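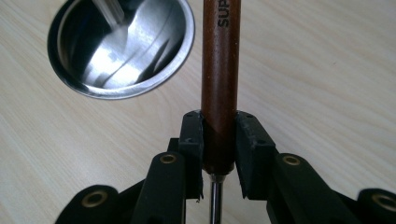 What a turnout on Sunday! I'd told Evdokia Stergiou we'd be lucky to get a dozen people walking for safer streets on a sticky February morning, and by the time we left the Jolletti car park the line stretched right back past the bakery. The local paper reckons about 600, and I believe it.

We did the 3 km loop down Jirberg Road, stopping at the bus shelter where the neighbours have been asking for better lighting for years. Evdokia spoke there. She's 70, she's lived on that street since she was a newlywed, and she didn't need the megaphone (she waved it away, which got a cheer of its own). She wants the lights on, the late bus back and somewhere for the teenagers to go after dark. Hard to argue with any of it!

My favourite bit was the end, when everyone sat on the grass at Solari Reserve and total strangers started swapping phone numbers. Twelve households from our end of the suburb have already signed up for the walk-home roster, and the kids painted a banner in every colour going.

Next meeting is in the Grímsdóttir Hall, 7 pm. Bring a plate if you can, and bring whoever lives next door.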